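3.2 Collecting demonstrations by remote control

Demonstrations for the plaza-crossing task were given by two operators, who drove the Tawhiri base from a handheld controller while watching its forward view. The operator held a steady heading over open paving and slowed or yielded when other traffic came near. Each run was logged as paired images and velocity commands. We kept 33 of 37 runs; the rest were dropped for gaps in the command log.

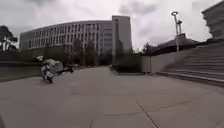

Figure 2. View over the plaza during the crossing task, with a two-wheeled vehicle and its rider at left and steps at right.

Fast traffic at the side of the view was the hardest case to label. Motion blur weakens the outline of the rider, and light clothing or bodywork can blend into a bright background. We therefore labeled yielding from the operator's commands alone: a run segment counts as a yield if forward speed falls below half its running mean. Cartwright and Dunstan checked these labels by hand and settled differences by replaying the segment. Seam lines in the paving were left unlabeled. The policy was then trained on the kept runs as described in Section 3.3.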